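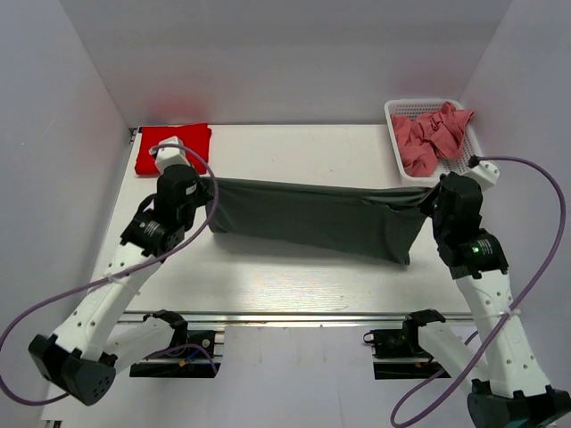

*Two robot arms holding a green cloth between them at the Endville school robot club.*

# Can a robot do your washing for you?

You may have heard that robots will soon do all our housework. People have been saying so for a very long time. Before you stop picking up your socks, let's look at what a real club project can and can't do.

The club in Endville calls its project Clevell. It began in November, and the goal sounds simple: fold a cloth and put it on a pile. A six-year-old can learn that in an afternoon. The club is still working on it.

## Why is cloth so hard?

Pick up a wooden block and it stays the same shape. Pick up a tea towel and it droops, creases and curls. Look at the green cloth. Both arms have hold of it near the top, but one side hangs lower than the other, and there is a bunched bit by the right-hand gripper. You would give it a shake without thinking. A robot has to be taught what "flat" means, and then what to do when things aren't flat.

## Does it work?

That depends on who you ask, and what they mean by "work".

The club tried the same fold 100 times. The robot finished 82 of them. Sounds great! But all those tries used one cloth, which a pupil had laid out neatly first. When the cloth was dropped in a heap, the arms managed 19 folds out of 100.

Both numbers are true. If you only heard the first one, you might think the job was nearly done. So when an advert or a video shows you a clever robot, try asking:

- How many times did it go wrong?
- Who set everything up?
- Was the video speeded up?
- Would it work in a messy bedroom?

## Is it faster than you?

No. One fold can take the arms up to 6 minutes.

The club will show Clevell at the Keskinen Cup, where every team gets a cloth it hasn't seen before. Some members think they'll do well. Others have seen the heap test and aren't so sure.

*Brevurura Young Science pages, Mon 7 February*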